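FOR IMMEDIATE RELEASE
May 17, 2020

Irnar opens its gripper and camera comparison in simulation to outside teams

Irnar today makes public the first results of Flinier, a simulated test bench for comparing robot grippers, arms, cameras and controllers before any hardware is bought. The first results cover 3 controllers, tested with the same arm and the same two-finger gripper, and they are now free to download together with the rooms in which the tests were made.

Many small companies choose a gripper from a data sheet and one short demonstration. The data sheet gives the opening and the force, but it says little about how the gripper behaves when the controller is slow, or when the camera sits ten centimeters lower than planned. Flinier was made for this kind of question. The user keeps the room and the task, changes one part of the system, and runs the task again.

The tasks are taken from the home: reaching for a handle, pulling it, picking up an object, putting it on a tray. Floors, walls and pictures on the walls can be exchanged between runs, so that a vision controller can't learn one room by heart. A strongly patterned floor or wall is more difficult for some controllers than a plain one, and the results list these cases separately.
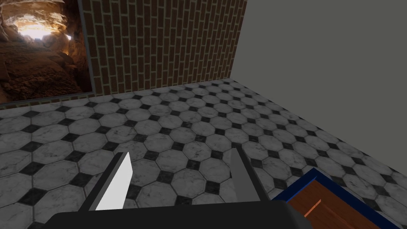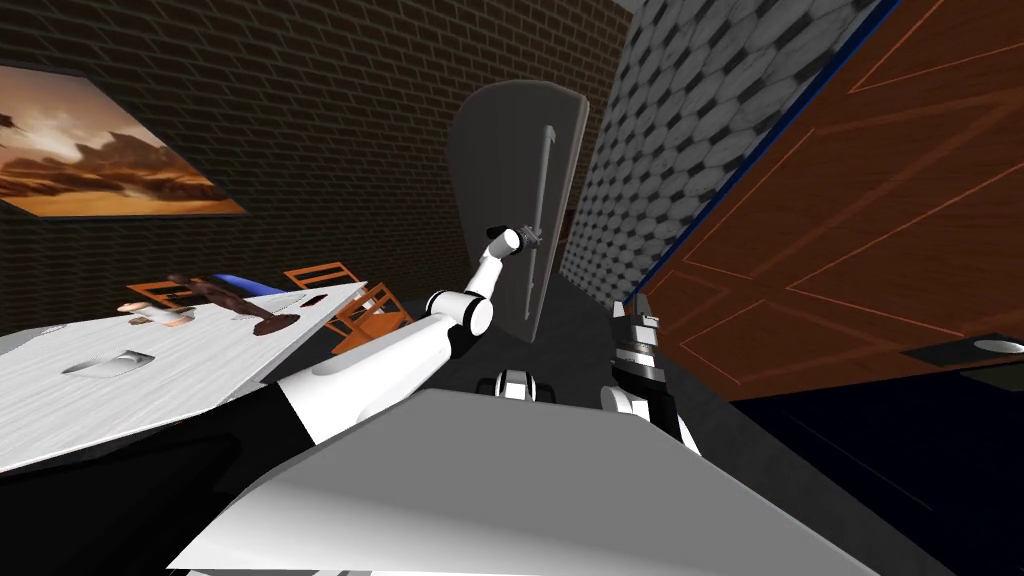
Simulated rooms in Flinier. First, a view over the open gripper to the tiled floor; second, a view over the robot's body, with one gripper beside a bar handle.

By the Irnar Press Office
Communications, Irnar

In the first comparison each controller received 534 runs. Starting positions were the same for all of them, and the time limit was the same too. A run was counted as successful only if the gripper closed on the correct object or handle and held it until the end of the task. The best controller completed 412 runs. Its weak point was the last part of the approach, where the fingers can hide the object from a camera that is mounted close to the palm. With a second camera placed higher on the body, the same controller made fewer mistakes on handles, but it needed more time for every decision.

Irnar does not publish a general ranking. The company thinks that a single number would be read as advice to buy, and the differences between tasks are too large for this. The tables show every task alone, with the camera position and the control frequency written next to it.

"We wanted a comparison that a person can repeat on Monday with the same files and get the same table," the Flinier project team said. "When the table is different, we want to hear about it."

The test bench was developed in the Portela office of Irnar, together with the software company Lotitz, which wrote the contact model for the fingers. Contact is still the part where simulation and hardware differ most. Thin objects and soft objects are not included in this release — the team was not satisfied with how they behave between the fingers.

A second release is planned for October. It will add two more grippers and the possibility to load an own arm model. Up to 200 outside teams can register for early access, and registration is without cost for schools and for companies of every size.

The download contains the rooms, the task files, the complete result tables and a short guide in English. Video recordings of the failed runs can be requested separately from the press office.

About Irnar
Irnar develops testing software for robot arms and grippers. Flinier is its first product that is open to the public.

Press contact
Irnar Press Office, Portela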